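Sillstead centre sets out equipment plan for two-arm robot stations

Spending will be staged, with running costs published alongside purchase prices

The Sillstead Centre for Applied Handling has today published its equipment plan for the coming two years. The plan sets out how the centre will buy, house and maintain robot stations for its work on household and grocery tasks, and it replaces the single capital request that was circulated to partners in November.

Under the plan the centre will move to a standard station with two arms mounted side by side at a shared table. A total of 17 stations will be bought in three stages. Six will be ordered in the first stage, six in the second and the remaining five in the third. Each later stage will be released only after the running costs of the one before it have been reviewed.

The centre has also agreed that no more than 86 per cent of the approved budget may be committed to arms, grippers, cameras and control equipment. The rest is set aside for furniture, enclosures, cabling, spare parts and training. In previous years these items were paid for from general funds as they arose, which made it difficult for partners to see the full cost of a working station.

Adesuwa Akinola, Head of Equipment Planning at the centre, said: "Our earlier budgets were good at telling us what an arm would cost to buy. They were much less good at telling us what it would cost to keep that arm in use on an ordinary afternoon. We have spent a long time going through repair notes and delivery dates, and the new plan is based on what we found there. I would like any partner to be able to pick it up and work out the cost of one more station without having to telephone us."

Tasks chosen before equipment

The plan was drawn up by starting with the tasks the stations are expected to carry out and working back to the equipment needed. Twenty-eight tasks were reviewed. They include laying out crockery, sorting cutlery, folding small cloths, and handling food in bags and baskets.

Bagged produce was given particular attention. A bag with a zip closure bends and wrinkles under a gripper, and the items inside it can move while it is being handled. The review concluded that tasks of this type should be planned for two arms from the outset, and that single-arm stations should no longer be bought for them. Existing single-arm stations will be kept for simpler work until they reach the end of their service life.

The review also looked at the objects themselves. Stations will be supplied with a set of everyday items such as mugs, dishes, spoons, placemats and baskets, and a small yearly sum has been allowed for replacing them.
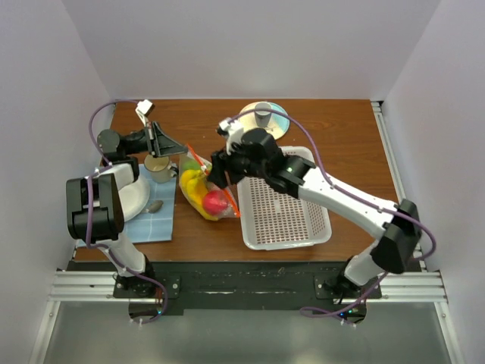 What each station will include

The standard station consists of two arms with grippers, a camera for each gripper, a fixed camera covering the whole workspace, a wooden tabletop and pale walls on three sides. Walls and tabletops will be ordered to one pattern so that parts can be exchanged between rooms.

Cabling is listed as a separate budget line for the first time. The line covers the cables that run along each arm, the ties that hold them and the labour needed to fit them. One full replacement set will be held in store for every two stations. Gripper fingers will be stocked on the same basis.

Suppliers and delivery

Three suppliers have been appointed following an open tender. Zimar will supply the arms and their mounting plates. Wiler will provide the enclosures, tables and rails, and will be responsible for assembly on site. Flores will carry out yearly servicing and will hold the stock of spare parts.

The contract with Flores requires stations to be available for 98 per cent of planned working hours in each quarter, excluding agreed service days. Where this level is missed, part of the service fee will be returned to the centre and placed in the spare parts budget.

Rooms will be prepared before any equipment is delivered. Electrical work, floor levelling and lighting must be signed off by the site manager, and Zimar has agreed to hold finished arms at its own premises for up to eight weeks if a room is not ready.

Ms Akinola said: "Staging the orders does mean that some teams will wait longer than they had hoped. We have spoken to each of them, and the order in which rooms will be fitted out is given in full in the plan. If the first review shows that we have set the wrong amount aside for repairs, we will change the figure before the next order is placed."

Information for partners

Partner organisations may request the full equipment plan, the costing sheet for a single station and the schedule of room works from the centre's planning office. The costing sheet may be reused for partners' own budgets, provided that the Sillstead Centre for Applied Handling is named as the source.

A briefing for finance and facilities staff will be held at the centre at 10.30am on the day the first order is placed. Places are limited to two for each organisation, and invitations will be sent to registered contacts. Written questions may be submitted to the planning office in advance, and the answers will be sent to all partners after the briefing.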